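Virkovmont Luggage Bench, Series 2
Guest Room Furniture / Benches and Racks

Product overview

The Virkovmont Luggage Bench is a fixed-frame bench for hotel guest rooms, serviced apartments and staff accommodation. It replaces the folding strap rack in rooms where the rack is left open all year. The bench carries an open suitcase on the upper deck and shoes or a small bag on the lower shelf. It is supplied in two widths, single and double, and both share the same height and depth so that mixed floors keep a common line with the desk and wardrobe base.

Frame

The frame is welded square steel tube with a powder-coated finish. Joints are ground before coating. Leg ends are closed and fitted with threaded leveling feet, adjustable from above with a flat wrench. Wall-side legs are set back from the deck edge to clear baseboards, so the deck meets the wall and the bench does not need to be pulled forward.

Frame colors are black, bronze and stone. Other colors are available on full-floor orders and are matched to a supplied sample, not to a screen reference.

Deck

Two deck types are offered. The slatted deck is solid ash with a clear lacquer, fixed from below so that no screw heads are exposed to luggage or clothing. The flat deck is a sealed compact panel in off-white or gray, with rounded front corners. The flat deck is the usual choice where guests are expected to sort and fold clothes on the bench, and it wipes down with the same neutral cleaner used on desks.
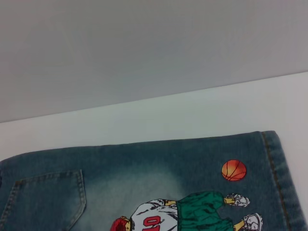
Blue denim jeans on an off-white surface.

Dark denim and other heavily dyed fabrics can transfer color to any pale surface if left damp. On the flat deck, marks of this type should be treated the same day with a neutral cleaner and a soft cloth. Do not use abrasive pads or chlorine products. On the slatted deck, use a barely damp cloth and dry along the grain.

Wall protection

A rear bumper rail is included with every bench. It is a clip-in profile that stands proud of the deck and takes contact from suitcase wheels and handles. The profile is replaceable without removing the bench from the room. An upholstered back panel, Callemside, is available as an option and mounts on a separate wall cleat. Fabric for the panel is selected from the Avcı contract range or supplied by the customer. Customer-supplied fabric must be approved before cutting.

Assembly and fixing

Single benches ship assembled. Double benches ship with the lower shelf detached and need two people to position. Wall fixing is optional for the single and required for the double. Brackets are supplied - wall anchors are not, as these depend on the wall construction.

Check leveling feet after the first month of use and at each room refurbishment. Carpeted rooms may need a second adjustment once the pile has settled under the feet.

Replacement parts

Bumper rail, leveling feet, slats and lower shelf are stocked as separate items. Quote the order code on the label under the front rail. Flat decks are made to order and color may differ slightly between batches.

Ordering

Orders are dispatched from the Broststead warehouse. Lead time for stock colors is up to 2 weeks. Matched colors are quoted individually. Sample decks can be borrowed by specifiers and should be returned in the original carton.

Project inquiries: Ifeoma Effiong, Contract Sales
Page revised 14 March 2018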